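Udell Tall Sorting Bin: Owner's Guide

Section 4. Setting up the bin on a worktop or table

By now you will have unpacked everything in Section 2 and given the bin its first wash as described in Section 3, and we hope that went smoothly. This section takes you through putting the bin where it is going to live, fitting the rim, and getting those first few bottles and odds and ends into it in a way that leaves room for the rest. It is a long section for a fairly simple thing, we know, but most of the letters that reach us at Histudby are about exactly this stage, so we have tried to put all the answers in one place.

You will need:

The bin body
The black rim
The Ngcobo liner, if you ordered one (it is optional, and plenty of people never bother)
A soft dry cloth
A damp cloth
A table, worktop or sturdy shelf that is flat and doesn't wobble

4.1 Choosing the spot

The bin can stand on the floor, but it was drawn up in the first place for people who sort at a table: in a utility room, a school kitchen, a village hall, or simply at the end of the worktop where the shopping gets put down. It is taller than it is wide and it narrows towards the base, so it takes up less room at the bottom than you might expect from looking at the top. Do allow for the wider part when you are measuring up, particularly if you mean to push it into a corner!

Towards the back of the table is nearly always best. You keep the whole of the front for laying things out, and there is much less chance of catching the bin with an elbow as you turn round. We like it a little to one side of the middle, where either hand can reach it comfortably, but do please yourself.

1. Clear enough of the table to work on and wipe it down with the damp cloth.

2. Dry it well. A film of water under the base will let the bin slide about.

3. Stand the bin body towards the back and leave a gap between it and the wall, enough to get your fingers round the rim from behind.

4. Look up. If you have a shelf or a cupboard over the table, you need 41 centimetres clear above the rim, or you will find yourself posting things in sideways and grumbling about it.

5. Press down gently on each side of the top in turn. If the bin rocks, try it a hand's width to the left or right before you blame the bin. Very few tables are as flat as they look.

Note: If your table has a raised edging or a rail along one side, keep the base well clear of it. A bin perched half on a strip of edging will feel steady enough while it is empty and then lean once it has a few things in it.

Caution: Do not stand the bin on or beside a hob, a toaster or a radiator.

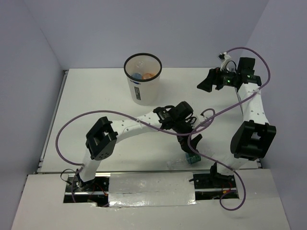

By the Udell household guides desk, Histudby
Revised May 18, 2023

With the bin near the back of a white table like this one, there is room in front for a bottle to lie on its side while it waits its turn. You will notice how easily a clear bottle melts into a pale surface, and we come back to that in 4.3, where there is a small trick for it that costs nothing.

4.2 Fitting the rim

The rim arrives separately, wrapped in paper. It does two jobs: it stiffens the opening, and it tidies away the top of the liner if you are using one. It is meant to be a snug fit and the first time can feel a bit alarming, but it does loosen up with use, and by the third or fourth time you will be doing it without looking.

1. Wipe round the top of the bin body with the dry cloth, inside and out.

2. If you have the liner, open it fully and drop it in now, letting the top fold over the outside by about the width of two fingers. Smooth out the worst of the creases. (The small ones don't matter in the least.)

3. Hold the rim level over the opening with the grooved side facing down.

4. Press down at the back first, then work round both sides together with your palms, and finish at the front.

5. Run a finger all the way round underneath. You are feeling for any place where the rim stands proud of the body. If you find one, lift that side and press it down again.

6. Give the rim a light tug upwards. It should stay put.

Note: If the rim pops up at the front every time you press the back, you have most likely got a fold of liner bunched up in the groove. Take the rim off, smooth the liner, and start again from step 3. We find a cup of tea helps at this point too.

Caution: Please don't use a hammer, a rolling pin or the heel of a shoe to persuade the rim into place. We have had bins sent back with evidence of all of these.

The label on the front of the bin body can be left on or peeled off, just as you like. If it has gone on a little crooked, that makes no difference to anything. Should you decide to remove it, hold a warm, damp cloth over it for a few minutes and peel from a corner, and copy the batch number into the back of this guide before you throw the label away. Ours on the test bench is 3,364, to show you the sort of number to look for.

4.3 The first load

It may seem a bit much to give instructions for putting things in a bin, and if you would rather get on with it you have our blessing. But the way the first few items go in does make a difference to how much will fit on top of them, and to how pleasant the bin is to empty afterwards.

1. Bring everything to the table before you start. Fetching one item at a time from the sink is a slow way of doing it and leaves a trail of drips.

2. Rinse out anything that has held milk, juice or sauce, and let it drain upside down.

3. Lay bottles on their sides at the front of the table. Round ones like to roll, so tuck a folded tea towel along the front edge if your table slopes at all.

4. Put the solid, awkward things in first and let them settle at the bottom, side by side if they will go.

5. Follow with the lighter things, clear trays and tubs and the like, and rest them up against the far side. This leaves the near side open for your hand.

6. Add the bottles last, neck down. They will find their own way into the gaps.

7. Stop when the contents reach the underside of the rim.

The trick we promised you for clear bottles is simply to lay something coloured on the table underneath them. A dark tea towel is ideal, and so is one of the slate-coloured Rarotwood table mats if you happen to own a set. On bare white you can sweep your eye across the table, feel certain you have finished, and come back after lunch to find one still sitting there. If you don't care for mats or towels, leave the tops on the bottles until the very last moment.

The translucent sides will give you a fair idea of how full the bin is from across the room, though not much more than that. Bright things near the side tend to show best, in our experience, and clear ones hardly at all, so do have a proper look down through the top before you decide there is space for another bottle.

Note: The bin will hold 4,000 grams. With ordinary household plastics you will run out of space long before you get anywhere near it. Glass is another matter, and we would ask you to use the floor-standing model for that.

Caution: No batteries, no aerosols, nothing sharp, and nothing that has come straight out of the oven.

4.4 Moving the bin when it has things in it

1. Put both hands under the rim, one on either side. If the rim lifts as you take the weight, set the bin down and go back to 4.2.

2. Draw the bin towards you to the front of the table, having first moved anything that is lying in the way.

3. Slide one hand down to support the base.

4. Lift, and carry it upright against your body.

Never drag the bin over the edge of the table by its rim. The narrow base drops away sooner than you expect, and then there are bottles everywhere.

4.5 If something isn't quite right

The bin leans to one side. Check for edging or a crumb under the base first. If the table is sound, take out the contents and put the heavier things back in the middle.

The liner has slipped down inside. Too little was folded over the outside. Empty the bin, then refit the liner with a deeper fold.

There is a smell. Wash the bin body in warm soapy water as in Section 3 and leave it upside down overnight on a rack, with the rim off. A spoonful of bicarbonate of soda in the last rinse does wonders.

There are marks on the table where the bin stands. These are usually only soap left over from the first wash and should come away with the damp cloth.

The rim has cracked. Replacement rims are part 123 and can be ordered from the Histudby spares counter. The new batch comes in each September, so if you are told they are out over the summer, do ask to be put on the list. The bin can be used without its rim in the meantime, but leave the liner out and carry it with a hand under the base.

Section 5 deals with emptying, washing and storing the bin over the winter.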